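Skip to main content

We use cookies to remember your settings and to see which pages get read. By staying on this site you agree to this. Accept | Manage

The Long Table, in Pictures

2023-06-12

I've been promising a page about the table for ages, so here we go! It's the pale one in the workroom at Prallitz, the one that everything ends up on sooner or later – jars, labels, lunch, other people's mail. I love it more than a person should love a piece of furniture, and this little gallery is mostly an excuse to go on about it. 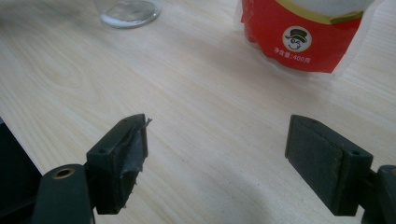 Pale beige, fine grain, and a bit of a sheen.

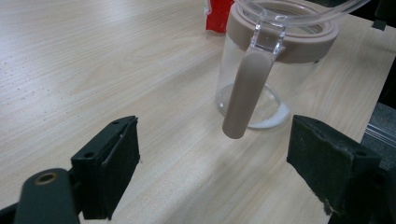 I've wanted a big light-colored work surface ever since we moved the jar sorting out of the hallway (which was dark, and narrow, and had a radiator exactly where your knees wanted to be). Pale wood grain is wonderful for looking at glass. Put a clear jar down on it, like the round-bodied one in the second picture, and you can see the lines of the grain go all wavy through the sides. I could play with that for a good ten minutes, sliding a jar along and watching the lines bend, and I have done so when I was supposed to be writing labels. The other thing a pale top does is show you every crumb. See the tiny dark specks over on the left, in that same picture? On the old brown desk I would never have noticed them, and I'd have happily set clean jars right on top.

So now I'm a wiper. I keep a folded cloth on the windowsill and go over the top before any glass comes out, always along the grain, then a second pass with a dry one. My sister-in-law gave me a fancy spray from Nesisov and it smells lovely, but it left streaks that drove me up the wall, so I've gone back to warm water with a drop of dish soap. The spray has been moved to the bathroom, where it's doing very well on the mirror.

The table came from the Heo warehouse when they were clearing out their back stock. It cost 152 dollars, delivery included, and the delivery was to the curb. Getting it up the steps took most of an afternoon and one of the door hinges. It's 60 inches long, and I had measured the wall beforehand but hadn't measured the turn at the top of the stairs – please measure the turn at the top of the stairs! We ended up taking the legs off on the landing, with me holding the bolts in my mouth like an upholsterer in an old movie.

A few of you asked about the jars after the last gallery. We get them for Jovumine, our little swap shelf, where people bring in empty glass and take home whatever they need for jam or buttons or paint water. Nearly 500 have gone across this table since we started, in all shapes. I have a soft spot for the rounded ones. They're a pain to stack and they roll if you lay them down, but they look so nice with anything in them, even rubber bands. Straight-sided jars are the sensible choice and they go first every single time.

My routine, for anyone who wants to set up a shelf of their own: soak for 30 minutes to get the old label off, rub the sticky part with cooking oil, wash again, and let everything stand upside down on a towel until it's dry all the way in. Then each one comes to the table and gets turned around slowly in good light. I'm looking for chips at the rim mainly, and I run a fingertip around it too (gently!). Anything chipped goes in the recycling bucket under the bench.

Next on my list is a lamp for the far end, something with a long arm that I can pull down low. Daylight does most of the work in June, but by late fall I'm squinting at rims by four o'clock and I miss things. If you have one you like and it clamps on without chewing up the edge of a table, tell me which one it is. I'd also love to hear what you use on old price stickers, the papery kind that come off in forty little shreds.

Share this page: 30 shares | 12 comments

Recent galleries
Buttons, Sorted and Unsorted
The Hallway Before We Moved Everything
Rhubarb Jam, Two Ways
Lids That Fit Nothing
A Morning at the Prallitz Swap Shelf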